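Grotimley gripper comparison

The Grotimley gripper comparison was a series of bench trials in which two-finger grippers for small robot arms were tried on everyday objects. It was run in Warnton by Kerttu Ruotsalainen and Usha Pillai, and its results were published on Aug 2, 2020.

Background

Ruotsalainen had earlier worked on controllers at Rutilton, where grippers were usually tested on metal blocks. She considered that such blocks said little about household or office work. The comparison therefore used stationery – markers, rulers, scissors and a pencil cup – with a few light containers.

Method

Four grippers were compared, among them the Kurup, which has angled fingers. Each gripper made 60 attempts, all of them guided by an operator. An attempt was counted as good if the object was lifted, moved and released without being dropped. Markers were picked up from a white table and held with the barrel pointing down.

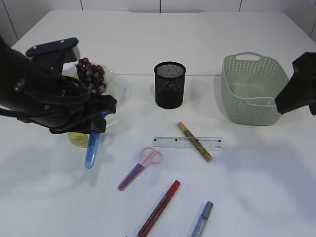 Why were markers used so often in the trials? A marker is round, smooth and light, so it turns easily between two fingers and small differences in grip are quick to notice.

Results

The Kurup had the highest score, with 56 good attempts. Most of its failures were with the ruler, which lies flat and gives the fingers very little edge to hold. Pillai noted that softer finger pads helped with round barrels but made thin objects harder to release.

Limits

The authors wrote that the operators became more skilful during the work, and that the gripper tested last may have had an advantage from this. Wear of the pads was not measured. A longer trial of 300 attempts with a single gripper was planned at Warnton.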